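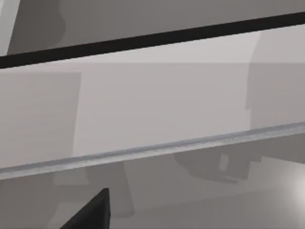
4. Placing the microwave oven and first use

This section is for the Gilum microwave oven when it is part of the Skernero small kitchen. If you bought the oven alone, you can skip 4.1 and start with 4.2. The base cabinets must already stand level and be screwed to each other (section 3). Do not connect anything to the power before step 9.

You need: a tape measure, a spirit level, a pencil, a soft cloth, the bag of small parts marked M, and a second person for the lifting.

4.1 Checking the space

1. Measure the width of the wall niche in three places: at the floor, at the height of the worktop, and at the height of the wall shelf. Old walls are seldom straight. Write down the smallest of the three measures.

2. The smallest measure must be 1,785 mm or more. The row of cabinets is 1,735 mm wide, so there is a gap of 25 mm on each side when the row stands in the middle. Do not close this gap with foam or silicone. If you want to hide it, use the cover strips from Haslinger, which have openings for the air.

3. Measure from the finished floor to the lower edge of the wall shelf. It must be 1,565 mm. If your floor is not yet laid, add the thickness of the floor covering and of the underlay to this measure before you drill.

Note: Many customers measure from the raw floor and forget the underlay. The shelf then hangs too low, and the space for air over the oven becomes too small. Please measure again, even if your installer has already done it.

4. Check where the wall outlet is. It must stay reachable after the oven is in its place. An outlet directly behind the oven is not permitted in this kitchen. If you have only this one, ask an electrician to move it.

4.2 Unpacking and placing the oven

5. Open the carton on the floor, with the arrows pointing up. Cut only the tape. Take out the upper foam part, the glass plate and the roller ring, and put them aside on a blanket.

6. Lift the oven out with two persons. Hold it under the body, one hand at the front and one hand at the back. Never lift or carry it by the door.

CAUTION
The door is sensitive to bending. A door that has been pulled down or leaned on may not close tightly any more. In this case do not use the oven. Call the service, see section 9.

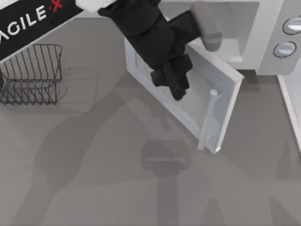 Text and technical editing: Sinan Uçar, product documentation, Aveveo

7. Put the oven on the worktop and open the door completely, slowly. It must not touch the wall, the faucet or the handle of a neighboring cabinet. If it touches, move the oven sideways until the door is free. Do not limit the door with a rubber stop or a string — with time, the hinge is damaged by this.

8. Check the distances: 100 mm behind the oven, 50 mm on the side nearest to a cabinet, and 200 mm over it. Then lay the spirit level on the top of the oven, first from left to right and then from front to back. The feet can be turned. Turn a foot counterclockwise to make the corner higher. When the oven does not rock any more, mark the position of the front feet lightly with the pencil. You will find it again easily after cleaning.

Note: Remove the protective film from the outside of the body before the first use. Under the film, warm air can make marks that do not go away. Do not remove the cover plate inside the cavity, even if it looks like packing material. It protects the part where the microwaves come in.

4.3 Connecting to the power

9. Compare the voltage on the type plate with the voltage of your home. The type plate is at the back of the oven, and a copy of it is glued inside the cover of this manual.

10. Connect the oven to its own grounded outlet. The second outlet in the Skernero rail is made for small devices with a total load of up to 2,000 watts. Do not use this one for the oven, and do not use it for a kettle and a toaster at the same time.

11. Lead the cord behind the worktop edge and fix it with the two clips from bag M. The cord must hang in a light curve. It must not be pulled tight, and it must not lie over the sink.

WARNING
Do not use an extension cord or a multiple plug. If the cord or the plug is damaged, it may be replaced only by the service or by a qualified electrician.

4.4 Setting the controls for the first time

Before you plug in, turn all knobs back to zero by hand. During transport they can turn a little, and then the oven starts when you close the door.

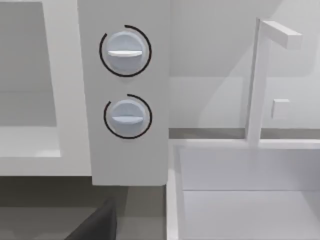 Fig. 4-3 Control panel with two round knobs. A black ring line goes around the upper knob.

12. Try each knob slowly over its full range, from zero to the end and back. You should feel a light and even resistance. If a knob scratches or stays hanging, pull it off straight to the front, check if there is a small piece of foam behind it, and press it on again. The bar on the knob must be horizontal when the knob stands at zero.

13. Put the roller ring and then the glass plate into the cavity. Turn the plate once with your hand. It must run without noise and must not touch the walls.

14. Put a cup of cold water on the glass plate. The cup must be suitable for microwaves and have no metal edge. Fill it only three quarters full.

15. Close the door until you hear the click. Choose the highest power and set the timer to two minutes. For times under two minutes, turn the timer knob first past the two and then back to the time you want. The short times are more exact in this way.

16. When the bell rings, wait one minute before you open. Take the cup out with a cloth. The water should be hot, and the inside of the door may be a little wet from the steam. Wipe it dry.

CAUTION
Water can be hotter than it looks and can boil over suddenly when you move the cup. For all later heating of drinks, put a spoon of wood or plastic into the cup.

17. If the water stayed cold, do not repeat the test many times. Check first if the power knob is at zero and if the door is fully closed. If both are right, unplug the oven and read section 8, "The oven runs but does not heat".

4.5 Finishing the rest of the kitchen

With the oven in place, you can mount the remaining parts. The order is important only for the first two.

18. Hang the wall shelf into its brackets and tighten the safety screws from below. Do not put anything on the shelf for now.

19. Fix the light strip under the shelf. The cable goes to the side which is away from the oven.

20. Put in the drawers. Press each one in until the end and pull it out again two times, so that the runners find their position.

21. Oil the worktop if you have the version in solid wood. Use the oil from the set, a thin coat, and wipe off the rest after 15 minutes. Do not use the kitchen until the next morning. Lay the used cloths outside to dry, spread out flat. Cloths with oil can catch fire by themselves when they are pressed together in a bin.

Note: The wood version needs a second coat after the first month. If you install in October or later, when the heating is running, do this second coat after two weeks already. The dry air takes the oil faster out of the edges, especially at the cut for the sink.

22. Tighten all door hinges again after one week of normal use. A quarter turn is enough. If a front hangs lower than its neighbor, correct it with the screw nearest to the cabinet wall, as shown in section 3.6.

Please keep the remaining parts of bag M together with this manual. The two flat washers are for moving the kitchen to another home, see section 10. The lower foam part of the oven carton should also be kept until the end of the warranty, if you have the space for it.

Continue with section 5, Daily use and cleaning.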